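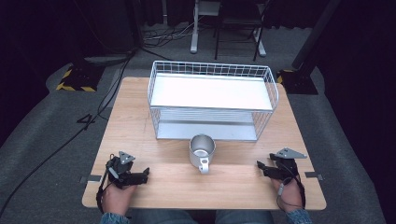

Chantelle Ntuli wrote the house rules for handheld gripper work at Vaveck, all 9 of them, on one sheet. She'd rather talk about the two that get broken.

"Cables," she says before I've got my recorder out. "Put cables first. Everybody wants to talk about grip force."

We met at the Wunthorpe site in November, in the break between the morning block and the afternoon one. She had up to 2 hours, she said, and then used most of the first one taking phone calls. So this is a bit patchy. Sorry.

The work is people doing ordinary table tasks with a gripper in each hand, so an arm can learn it later. Mug goes in the rack, mug comes out of the rack. Dull to watch. The rules are about keeping it dull.

Rule one is the cable. It has to run down along the wrist with a loop of slack in it, and it never crosses the table. "If it pulls when you reach, you start reaching differently. You don't notice. Then 174 takes later somebody notices for you." That number is real, she says. Spring batch. All of it thrown out, and Dionysis Deligiannis, who ran the floor then, had to write the memo.

Rule two is seating. Operators sit, both feet on the floor, table close enough that the elbows stay by the ribs. She is strict on this one. I asked if standing was ever ok.

"For a high shelf, sure. For a mug? No. People stand because they're bored, and then they lean, and then I've got a shoulder complaint."

The rest of the sheet goes quicker. Jaws open before you come near the object. Never close on anything you can't see. Handle direction gets changed between takes and written down, otherwise every mug in the set faces the same way and the arm learns exactly one mug. Tape marks on the table stay put until the block is over – if one comes up, stop, call it, log it.

She keeps coming back to the log. "A bad take that's labeled bad is fine. I can use that. What I can't use is a bad take someone was embarrased about."

Does anyone hide them?

"Everyone hides one. First week. I did."

Hers was a dropped lid. She redid it and kept quiet, and Magdalini Manolakis, who was reviewing, found it in the timestamps and asked her very politely about the gap. Ntuli still sounds annoyed, though I couldn't tell at who.

Manolakis stopped by while we were talking and disagreed with about half of this. She thinks the sheet is too long. Wants five rules, maybe four. "New people read the top of the page," she said. "The handle rule is near the bottom and it's the one that costs us." Ntuli said move it up then. Manolakis said she had asked for that in August. This went on for a while.

On floor safety they agree. Stands get hazard striping at the base, no exceptions, including the one that's only there for a day. Spare cable goes behind the table, away from the operator's side. Ntuli admits "behind the table" is doing a lot of work in that sentence and that the next version should say coiled and off the walkway. It's on her list. The list is long.

The next version is a sore point generally. The Spanos office has its own sheet, written by Kalliopi Michailidis, and the two don't match on breaks. Spanos says stop on the half hour, whatever you're doing. Wunthorpe says finish the take. Ntuli: "Kalliopi is probably right. Tired hands close early. I just hate losing a take." They are supposed to merge the sheets before the winter. Nobody has picked a date.

I asked about Gollum, which is the checking script that goes over each block at night. (It won't let go of anything, hence the name.) It flagged 929 takes last quarter, mostly for jaws closing too soon. She likes it but won't let it reject takes by itself. That's the last rule on the sheet, a person signs off.

"It can't tell careful from slow. Sofia can."

Sofia Sotiropoulos is the lead reviewer. She wasn't in that day, I did get her by phone after. She had one thing to add and it wasn't on the sheet at all: don't coach an operator in the middle of a take. Not a word. Let them fumble it and talk after. "You say 'left a bit' and now the take is yours, not theirs."

Read that back to Ntuli on my way out. She wrote it on her hand. Rule ten, she said, and don't tell Magdalini.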